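Bench notebook – side underrun guard, crush test write-up
August 11, 2019

Sunday, so the building is quiet and I can finally get the Fiston claim notes out of my head and onto paper before the week eats them. 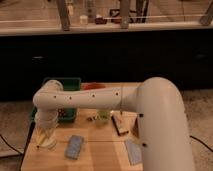

Where we'd got to

Quick recap for anyone picking this up cold. Fiston run flatbed lorries, one of theirs was turning left at a junction, a small van went into the side of it, and the van driver's solicitors say the side guard folded when it should have held. Fiston's insurers say the guard was fine and the van was going too fast for any guard to matter. We've been asked by the solicitors to look at the guard and only the guard. I keep having to remind myself of that, as the junction layout is far more interesting and I've already wasted an evening on it!

The rail itself is a Drametti part, the brackets are Fuchs, and the bolts are whatever the fitter had in his pocket that day as far as I can tell. Two of the heads have one marking and the third has another. Photographed, bagged, labelled, back in the cupboard.

Friday's pulls

Three brackets tested, all bought new, same part number as the one on the lorry. Slow pull on the big rig, load applied at the rail end, measuring how far the bracket tip moves.

Bracket A: pulled to 800 kg, held for a minute, backed off. Tip came back almost to where it started.
Bracket B: same again, a bit more creak, nothing to see afterwards.
Bracket C: bolts swapped for the lower grade. Started creeping at 668 kg and I stopped it there, as the washer was dishing and I wanted the thing in one piece to show people.

So the bracket is a good solid lump of steel and I've got no quarrel with it. The bolts are another matter. One sample is one sample though, and I'm not going to hang a report on it. I want at least four more with the lower grade, and I want a couple with the washers left out, which I have a nasty feeling is how the lorry was put together (there's a bright ring round one hole where the bolt head has been sitting straight on the paint).

Measurements off the lorry

Went through my sheet again and found a mistake, my own. I'd written the hole spacing on the rear bracket as 219 mm and it's 237 mm. The smaller figure is from the front one. Looked at the photos with the tape in shot and it's quite clear, I just copied the wrong line. Corrected in the master sheet, old value struck through and initialled, please don't tidy it up. If this goes to court the other side will ask for the notebooks and I'd much sooner they see a crossed-out number than a suspiciously clean page.

The different spacing does bother me. Front and rear should be the same bracket, according to the Fuchs drawing. Either the rear has been redrilled or somebody fitted a different version at some point. I had a look at the hole edges under the magnifier and couldn't make my mind up. Needs proper light and a fresh pair of eyes.

Paperwork grumble

We still haven't got the repair records. Fiston sent the inspection sheets, which are all ticks and no words, and an invoice from Drilitura for "guard, refit n/s" with no parts listed. Refit after what? If the lorry had an earlier knock on the same side then half the bends I've been measuring might be old ones. I've asked the solicitors to chase Drilitura for the job card. They reckon it could be September before we see it – lovely.

Until then I'm keeping the bends in two columns, "rusted" and "bright", and saying nothing about which belong to this collision.

To do

Order more lower grade bolts, same length, from one batch.
Cut washers-out test into the plan and get the plan signed before touching anything.
Check the load cell certificate, I think it's due.
Re-photograph rear bracket holes, both faces, scale in every shot.
Write to the solicitors about the spacing. Plain wording, one page, no guesses.
Find out who has the deep 19 mm socket. It was on the hook on Thursday.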